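Dikik questions Bruteo's claims for blood pressure earbuds

Flundale, Wednesday - Consumer testing group Dikik has called on earphone maker Bruteo to publish the evidence behind its plan for earbuds that read blood pressure, after a patent filing from the company set off a round of excited coverage.

The filing describes a light sensor pressed against the wall of the ear canal, paired with a second sensor in the charging case that the wearer touches with a fingertip. Software compares the two signals and produces a reading. Bruteo has told retailers that the idea is "close to market". Dikik has read all 92 pages and can find no test results in them.

"A patent tells you that somebody had an idea and paid a lawyer," said Senad Todorova, head of wearables testing at Dikik. "It doesn't tell you the thing works on a bus, or on a person with small ears, or after a month of earwax. We would like to see the numbers before people start changing their tablets on the strength of a pair of headphones."

Dikik has some reason to be wary. Over the past year its Flundale lab has tested 17 wrist and ear devices sold with some kind of health reading. Only 8 gave results steady enough for the group to recommend them for casual use, and none was judged good enough to replace a cuff.
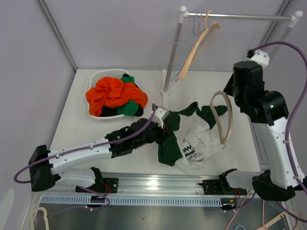
The patent also leaves open how often the earbuds would need to be set against an ordinary cuff. One passage says "periodically". Another says the step may be skipped altogether if the wearer's age and height are known, a claim Dikik finds hard to accept. Battery life isn't covered at all, although the light sensor would have to run for long stretches to catch the overnight readings shown in one of the drawings.

Sfakianakis, which supplies sensors to several earphone brands, is named in the filing as the maker of an earlier part. Dikik has written to both companies with a list of 17 questions. Bruteo replied that it does not comment on future products - an odd answer, in Dikik's view, from a firm already talking to shops about one.

"If it works, good, we'll say so," Todorova said. "Send us a pair and we'll put them next to a proper cuff. Until then it's a drawing of an ear with some arrows on it."

Dikik advises anyone worried about their blood pressure to use an upper arm monitor or ask at a pharmacy, and not to delay buying one in the hope of an earbud version.

The list of questions is available from the Dikik press office on request. Any reply from Bruteo or Sfakianakis will be published in full.

Ends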